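Our robotics club at Rinmont started again in June after a long break, and I promised Henrique Neves that I will write something for the people who could not come. So I am writing it now, on 5th September, which is very late, sorry.

The task for this term is called Cosura. The arm must work with fruit, two clamps in a plastic bag and one box with a lid.

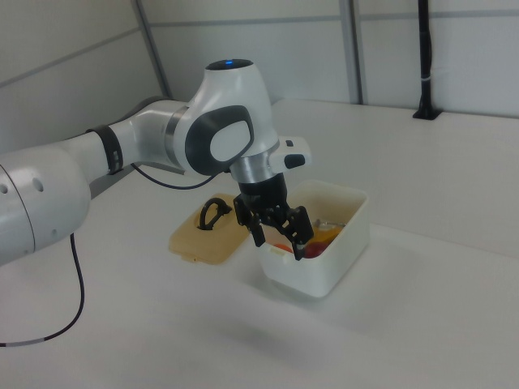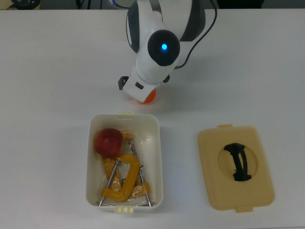
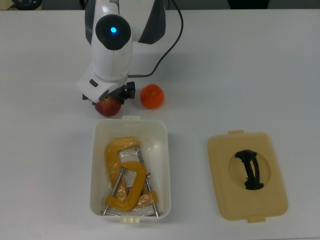
The arm and the open box, with the lid beside it on the table.

My group has five people and our team name is Mamon. I write the part of the program that decides where the fingers should close. At first I used the same closing width for every object, and Henrique told me this is a typical beginner mistake. He was right. An apple is wide and has a strange shape near the top, and an orange is smaller and rolls away if you touch it from the side. Now each object has its own width in a small table in the code.

The clamps are the most difficult for me. The plastic bag shines under the lamps, and our program is often confused about where the metal ends and the bag begins. The Esteves group solved it with more training pictures, some 300, but we did not have so much patience yet.

I also learned to write down every change in a notebook. Before this I changed two or three things together and could not say which one helped.

At the next meeting we will try the handle of the lid. If you want to join Mamon, please write to me or to Henrique.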